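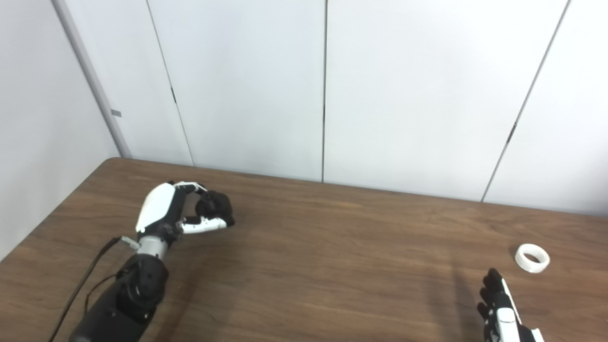

Reducing the opening hours of a branch library, according to one reader of last month's post, is only closing it slowly, and the council at Narndale ought to say so plainly.

Oct 24, 2022
Posted by the author of Narndale Notes

The remark deserves a considered reply. From January the Narndale branch will open on three days a week in place of five. The published paper gives 3,807 loans for the year and sets them against the cost of heating and staffing the building. It does not record the use made of the reading room by persons who borrow nothing, and I regard this as a serious omission. A pensioner who reads the newspaper each morning leaves no mark in the figures. Neither does a pupil who comes in after school to finish an essay.

I do not accept, however, that the decision is closure under another name. The branch at Clusia went to shorter hours some years ago and remains open. Its Saturday session was kept, and the reserved books service was improved at the same time.

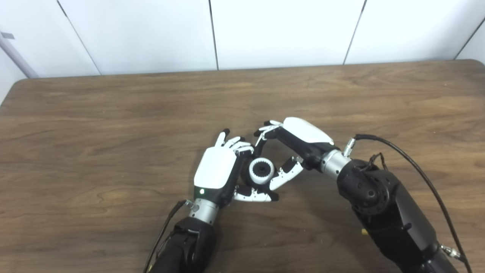
The Saturday session is the point on which I would press the council most firmly. The draft timetable for Narndale offers none. Those in full-time work would therefore be able to visit only on a weekday evening, and the last bus to Begay leaves before the proposed closing time. A petition with 900 signatures has asked for this to be looked at again, and I have added my own name to it.

It has also been suggested that returned books might be left at the post office on Brosex Road. I have no objection, provided that readers are not charged for items delayed in transit.

Written comments may be handed in at the library desk until the end of the month. I shall publish the council's answer when it is received.

34 shares | 3 comments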